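We got to the Zadville spring fair on Friday, May 2, 2025, a good hour later than planned, after Dad insisted on the scenic road along the river (lovely, but slow behind all the caravans). The fellow on the gate said 1,444 people had come through before us, and I believe him, going by the queue for parking!

First stop was the Clarel tent for the preserves. The quince paste took first prize again and deserved it, though my favourite was a dark plum jam that only got a highly commended. I bought two jars and wish I'd bought four. 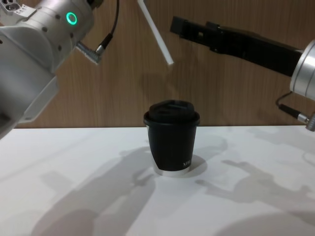
After that we wandered over to the garden stalls, where Hartmut Brinkmann was giving his talk on old apple varieties. He has 80 trees on his block outside town and seems to know every one of them like a neighbour — their moods, their bad years, the lot. I came away with a grafting knife and far too much confidence.

The wool shed closes at four, so do that before lunch if you're going next year. We only caught the last ten minutes of the spinning.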